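Nenduteck Run Log

README for the run log and floor tables. Please read the part on missing floors before you compute any averages.

What this is

Nenduteck is a falling-block dungeon game for phones, made by Mustow. You drop through a stack of floors, pick up keys, and try not to land on anything with teeth. This package holds play logs from people who agreed to share them, plus hand-made tables of what can show up on each floor. It was put together to settle arguments about which floors kill the most runs and whether the shop items are worth the keys.

It is not an official release. Mustow has not checked it.

Contents

runs.csv has one row per run. Columns are run_id, player_id, hero, start_floor, end_floor, keys_spent, cause_of_death, and game_version.
floors.csv has one row per floor and hazard. The weight column is our own estimate from replays, so treat it as a guess.
items.csv lists shop items with their price in keys. Prices changed between versions, so join on game_version as well as item name.
notes.txt has comments from players about odd runs, lightly cleaned up.

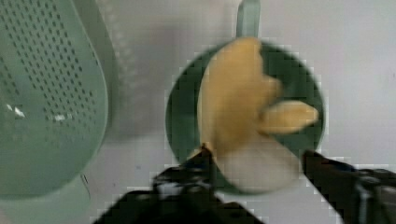
All files are UTF-8 with a header row. Blank means unknown. Zero means zero. Earlier copies of items.csv used a dash for unknown prices, and if you still have one of those you should replace it.

How the runs were logged

Players used Dretico, a small overlay that writes a line each time the floor counter changes. When the overlay lost track of the counter, the player could type in the end floor by hand. Those rows have "manual" in game_version after the version number. It should have been its own column, but too many scripts depend on it now.

Runs shorter than 30 seconds were dropped. Most of them were people restarting to get a better first floor, and they swamped everything else. Practice mode was dropped too.
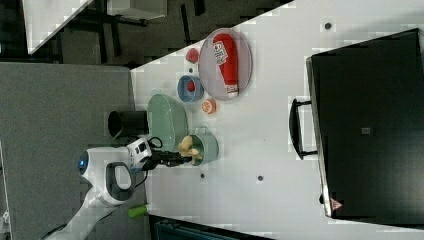
White robot arm holding a small beige object at a pale green mug.

Missing floors

The elevator item skips up to 6 floors. The overlay logs only the floor you land on, so skipped floors have no entry. If you count deaths per floor and divide by total runs, the deep floors will look safer than they are. Divide by the runs that really visited the floor. The visited field in floors.csv gives that count for each hazard's floor.

Boss floors are logged twice when the player leaves and comes back through the side door. Keep the later entry.

Cause of death

This column is the least reliable one. The game shows the last thing that touched you. A player knocked off a ledge by a bat and onto spikes goes down as spikes. Poison is worse, as it is credited to whatever was nearby when the last heart went.

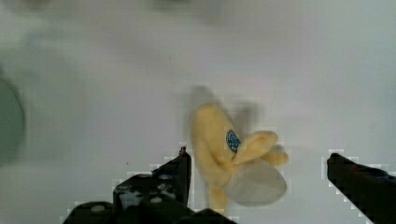 One player wrote in to say that the spike numbers still seemed low to them, and asked if spikes under collapsing tiles were being counted as falls. They were, in version 2 of the table. The fix is in the current one, and the old fall rows were relabeled wherever a replay was available.

Known problems

The hero Ruddock is overrepresented. He was free for a stretch in February and many players never switched.
Scores from tablets are mixed in with scores from phones. Tablets show more of the floor below, which probably helps.
Two player_ids may belong to the same person on separate devices. We have not tried to merge them.
Weekly challenge runs reset on Monday and use a fixed layout. Filter them out if you want random floors.

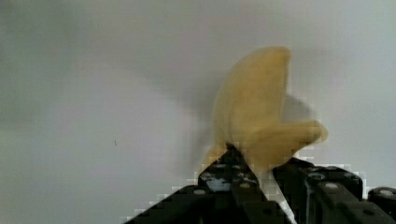 Yellow banana shape, held upright by a black gripper.

Use

Free to use and change for guides, charts, and hobby projects. Please don't try to match player_id values to leaderboard names. If you post a chart, say which game version it covers.

Corrections to floors.csv are welcome. Send the floor, the hazard, and a replay code. Reports without a replay code go in notes.txt until somebody can reproduce them.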